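손맛이라는 말, 얼마나 믿어도 될까

수제 표시가 붙는 순간 값은 오르고 질문은 줄어든다 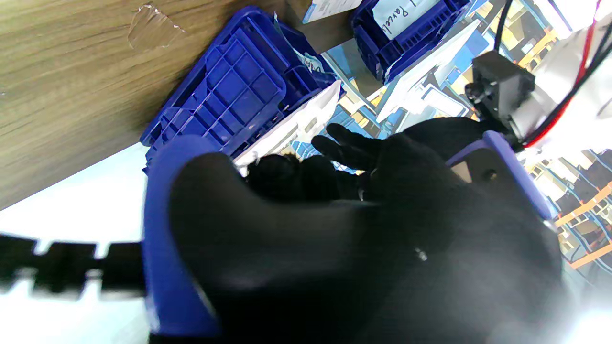 장갑 한 켤레에 붙은 이야기

지난 2월, 쿠르빌(Kurville)이라는 가죽 소품 매장에 들렀다. 장갑 한 켤레에 붙은 꼬리표에는 ‘장인의 손으로 완성’이라고 적혀 있었다. 어느 장인인지, 어디까지가 손이고 어디부터가 재봉틀인지는 없었다. 점원에게 물었더니 “마무리는 다 손으로 하세요”라는 답이 돌아왔다. 마무리가 무엇이냐고 다시 묻자 실밥 정리와 포장이라고 했다. 실밥은 나도 자른다.

수제라는 말을 싫어하는 것은 아니다. 다만 이 말이 하는 일이 너무 많다고 생각한다. 품질을 보증하고, 가격을 설명하고, 교환이 안 되는 까닭까지 대신 말해 준다. 바늘땀이 비뚤면 정성이고, 고르면 솜씨다. 어느 쪽이든 파는 사람이 이기는 셈법이다.

667개의 상품 설명을 읽고

온라인 편집매장 그루마(Gruma)에서 ‘핸드메이드’로 검색해 나온 상품 설명 667개를 며칠에 걸쳐 읽었다. 어느 공정을 손으로 하는지 밝힌 것은 61개였다. 만든 사람이 하루에 몇 개를 만드는지까지 적은 곳은 14개뿐이었다. 나머지는 온기, 시간, 진심 같은 단어로 채워져 있었다. 문장이 통째로 같은 설명도 여럿 보였는데, 그릇과 비누가 똑같은 진심을 나눠 쓰고 있었다.

물론 내 조사는 허술하다. 매장 한 곳을 한 사람이 읽은 결과이고, 설명이 부실하다고 물건까지 부실하다는 법은 없다. 글솜씨 없는 솜씨꾼도 많을 것이다. 그래도 두 배 값을 받겠다면 두 줄쯤은 더 써 줄 수 있지 않나.

공방 체험은 답이 되는가

요즘은 직접 만들어 보라는 곳이 많다. 프레른사이드(Prernside)의 반나절 수업에서 나는 카드지갑을 만들었다. 가죽은 재단되어 있었고 구멍도 뚫려 있었다. 내가 한 일은 실을 꿰는 것이었다. 2시간 뒤 강사는 “세상에 하나뿐인 작품”이라며 박수를 쳤다. 옆자리 사람의 지갑과 색까지 같았다. 즐겁지 않았다고 하면 거짓말이지만, 그 시간으로 장갑 값을 이해하게 되었다고 해도 거짓말이다.

조금 다른 경우도 있었다. 수선집 말리노프스키(Malinowski)의 진열창에는 수제라는 말이 없다. 대신 재봉틀로 하는 일과 손바늘로 하는 일의 요금표가 따로 붙어 있다. 장갑의 손가락 사이를 다시 꿰매는 일은 손바늘 쪽에 있고, 값도 더 비싸다. 나는 군말 없이 냈다. 맡긴 장갑은 아직 찾으러 가지 않았으니 솜씨에 대해서는 할 말이 없다.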